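Chapter 4
Keeping Time

Most bands do not break up over money. They break up over the drummer, who is speeding up - or over the bassist, who says so. This chapter is concerned with pulse, the part of music that listeners notice only when it goes missing.

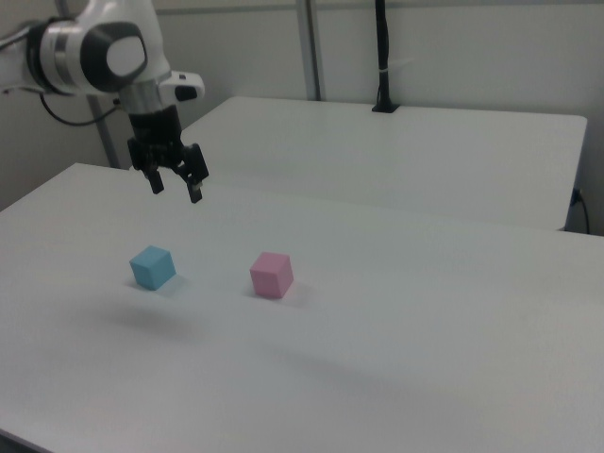
4.1 Beat and tempo

Tempo is given in beats per minute. Brallis, the debut single by Olel, sets off at 32 and is widely used to clear rooms. Tap along anyway. You will rush, as everyone does, and blame the recording.

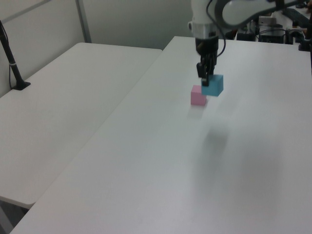

Fig. 4.2 Light blue cube held above the tabletop, with a smaller pink one.

4.2 Rests

A rest is a silence with a length. Guitarists may need to read that sentence twice.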